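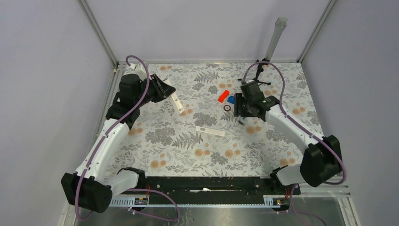 Speaker notes: Remote controls, spare batteries and the things we keep in drawers
Talk given July 26, 2022, Cuvside Library, downstairs room

Search this site
Enter keywords Go

These are the notes I spoke from, tidied a little. I skipped the part on smoke alarms because we ran short of time, but I have left it in.

Opening

Say hello. Point out the sign-in sheet and the coffee. Ask people to hold questions until the break, except for anything they can't hear.

The talk is about small household things that run on batteries and how to store and look after them. Most of it comes from running the repair table at Brarno for 8 years. The most common job at that table is a device that somebody thinks is dead and that has a bad battery contact.

Part one: what is in the drawer

Ask people to think of the drawer at home. Pause.

In mine, before I sorted it, there were batteries in over 29 different states of charge, loose, mixed in with keys and coins. Coins and keys can bridge the ends of a battery. With a nine-volt this is a real fire risk, as both terminals are on the same end. Put tape over the terminals before storing or recycling it.

Keep new batteries in their package until needed. Keep used ones in a separate jar, out of the heat, and take the jar in when it is full. The Pretorius hardware store has a drop-off bin by the paint counter. They do not take car batteries.

Don't put batteries in the fridge. Someone always asks. Room temperature is fine and the fridge adds damp.

Part two: opening the thing

Battery doors break more often than any other part. The little plastic tab snaps when the door is pried from the wrong side. Look for an arrow or a ridged patch and push in that direction with the flat of your thumb. If it does not move, look for a screw before you push harder. Toys nearly always have one.

Work over a table with something soft on it, and put the cover where you will see it.
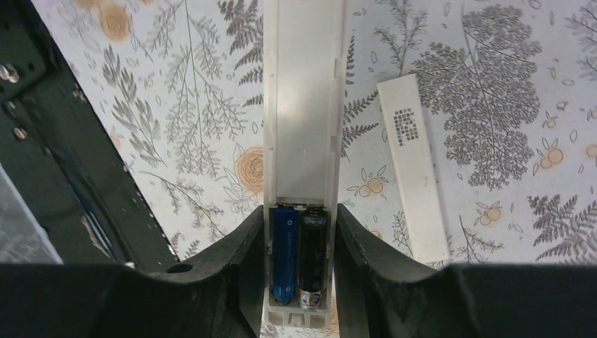

Battery compartment open, cover set to one side.

Before taking the old batteries out, look at which way they face. The marks molded into the plastic are hard to read in poor light. A pencil sketch on an envelope is enough. Change all the batteries in a device together. If it takes 4, buy 4. A fresh one next to a tired one gets drained faster, and the tired one may leak.

Part three: leaks

Pass around the jar with the corroded springs (lid stays on).

White crust on the contacts of an ordinary alkaline battery is what is left after it leaks. It irritates skin and eyes, so wear gloves and glasses. Dab it with a cotton swab barely wet with white vinegar. Wipe with a swab of rubbing alcohol afterward and leave the door open overnight. Do not pour anything into the compartment.

If the spring has gone green or has broken off, the contact needs replacing. We can often do this at the repair table. Bring the whole device, with the cover.

Take batteries out of anything you won't use for a season. Christmas lights, camping lanterns, the fan you only use in June.

Part four: smoke alarms (skipped)

Press the test button once a month. A chirp every minute usually means a low battery. Check the date on the back, and replace the whole unit when it is past its life. Sealed units have no battery to change.

Part five: button cells

Slow down here. This is the part I most want people to take home.

Button cells can badly injure a child who swallows one, and the damage can start within 2 hours. Key fobs, bathroom scales, singing cards and kitchen timers may all have them. If the door on one of these no longer closes, stop using it. Tape is not a repair. If you think a child has swallowed one, get emergency help right away and do not wait for symptoms.

Close

Repair table hours are on the yellow sheet. The next talk is on zippers.

Comments

Urkine reader: What about rechargeables? My old TV remote won't run on them.

Reply from the author: They run at a slightly lower voltage and some older remotes mind. Use alkaline in that one.

Dot on Mill Lane: Vinegar worked on my flashlight. Took two tries.

Back row: Could not hear the part about the recycling bin, so thanks for posting this. Is it open Sundays?

Contact us | Copyright Brarno Repair Table | Back to top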